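4.2 Comparing two grippers in the simulator

Run the same kitchen task with each gripper before you fit either one to the real arm. You need Simeo 2 or later and both gripper files, Amano and Hapeta.

1. Open Simeo and load the kitchen counter layout.
2. Choose Amano from the gripper list. Wait for the status light to turn green.
3. Set the run count to 14 and the start seed to 104.
4. Press Start. Leave the camera view alone until the last run ends.
5. Save the log, then repeat steps 2 to 4 with Hapeta.

Note: keep the seed the same for both grippers – a new seed moves the objects and the logs can't be compared.

Caution: do not change grippers while the arm is over the counter. Send it home first.

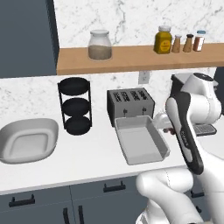 6. Open both logs in Gosix and select Compare. Check the grip force and slip columns first.
7. If a run is marked Incomplete, repeat that run only. Gosix adds it to the log under the same number.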